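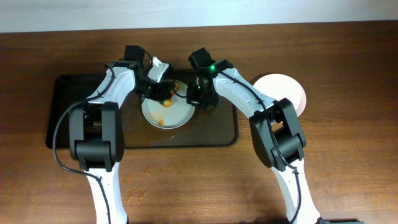

사진: Clem Pomare

우리 집 식탁 이야기를 언제 한번 꼭 써야지 써야지 했는데 드디어 쓴다! 보다시피 붉은 기가 도는 갈색 나무 식탁이고, 결이 옆으로 길게 흐른다. 중간중간 밝은 줄이 섞여 있는데 나는 그 줄이 제일 좋다. 4000랜드 주고 Oosthuizen이라는 동네 중고 가구점에서 데려왔는데, 처음엔 너무 붉은 거 아닌가 싶어서 가게 앞에서 한참을 서성였다(사장님이 나와서 차까지 권하셨다 ㅋㅋ).

근데 막상 들여놓으니까 하얀 접시가 정말 예뻐 보이는 거다. 그전에 쓰던 유리 식탁에서는 흰 접시가 늘 좀 썰렁해 보였는데, 나무 위에 올리니까 별것 아닌 반찬도 그럴듯하다. 거기에 까만 쟁반까지 깔면 더 좋고! 모서리가 둥근 네모 쟁반인데 반질반질해서 빛이 살짝 비친다. 단점은 손자국. 진짜 손만 대면 찍힌다. 그래서 마른 행주를 아예 식탁 옆에 걸어 두고 산다.

쟁반 밖에 있는 접시는 희끄무레한 분홍빛이다. 흰색이랑 세트로 맞춘 건 아니고 Tahira가 이사 선물로 준 건데, 은근히 잘 어울려서 자주 꺼낸다. 짝이 안 맞는 그릇을 같이 쓰는 게 요즘은 더 재밌다. 찬장에 14개짜리 세트가 고이 모셔져 있긴 한데... 12월에 손님 올 때나 나오려나.

접시에 주황색 조각이 몇 개 남고 소스가 여기저기 묻어 있는 이런 상태를 나는 꽤 좋아한다. 새로 담은 음식은 어쩐지 조심스러운데, 이쯤 되면 식탁에서 수다 떨기 딱 좋은 분위기랄까. 다만 주황색 소스는 오래 두면 접시에 물이 드니까 나는 찬물로 먼저 헹구고, 베이킹소다를 조금 뿌려서 3분쯤 두었다가 닦는다. Lizelle은 햇볕에 말리면 색이 빠진다는데 우리 집 부엌은 해가 잘 안 들어서 아직 못 해 봤다.

나무 식탁은 물기만 바로 닦아 주면 생각보다 손이 안 간다. 오일은 일 년에 2번 바르고, 바른 날은 하룻밤 아무것도 안 올려 둔다. 그날 저녁은 다 같이 바닥에 앉아서 먹는데, Thulani는 그걸 소풍이라고 부른다. 다음 글에서는 어떤 오일을 쓰는지, 천은 뭘로 하는지 좀 더 자세히 써 볼게요. 혹시 쟁반 손자국 덜 남게 닦는 법 아시는 분은 댓글 좀 부탁드려요!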